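Speaker notes, talk in Clindville, February 9, 2026
Title: Teaching by hand, teaching by remote

Slide 1. Start slowly. Say thank you to the organizers. Say that I work on the Prindano project and that my English is better on paper, so I will look at my notes sometimes.

Slide 2. The question of the talk: how does a person show a task to a robot arm? We tried two ways. In the first way you hold the arm and move it with your own hands. In the second way you sit apart and drive it with a controller. Ask the room who has tried one of them. Wait for hands.

Slide 3. By hand. The good side is that you feel the arm. When the fingers touch the desk, you feel it in your wrist, and new people learn this in one afternoon. The bad side is that your own hands and sleeves come into the camera pictures, and later the robot works without them. Also the arm is heavy to guide near the end of its reach. My early recordings have many small shakes from this.

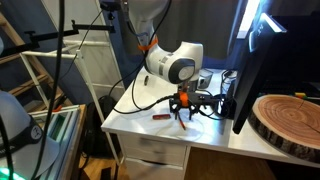
Slide 4. Remote. For this we use the controller software from the Admasu group, with small changes. The person stays out of the way and the recordings are cleaner. But you lose the feeling of contact, and you must learn to judge depth with your eyes only. In my first week I pressed too hard into the desk many times. Please say this part with a smile, people like to hear it.

Also mention cables. A cable that hangs freely in the morning can pull at the gripper after the wrist has turned a few times. We now check them before each session.

Slide 5. Numbers. In January we recorded 1,288 demonstrations, all by remote. One session is 60 minutes and then the person must rest. After a longer time the movements become lazy, and the robot learns the lazy movements too. We removed 23 recordings where the operator stopped in the middle to think. Do not read the whole table. Point only to the last row.

Slide 6. What we do now. A new task begins with about 10 demonstrations by hand, only to find a good path. Then we change to remote for the real recording. The Ometti test set is kept apart and we do not train on it. Repeat this sentence, because last time it was asked twice.

Slide 7. Open problems. Two operators do the same task in different styles, and we do not know yet if mixing them helps. I have an opinion but no proof, so say it is an opinion.

If time is short, skip slide 7 and go to questions. Leave the contact slide on the screen.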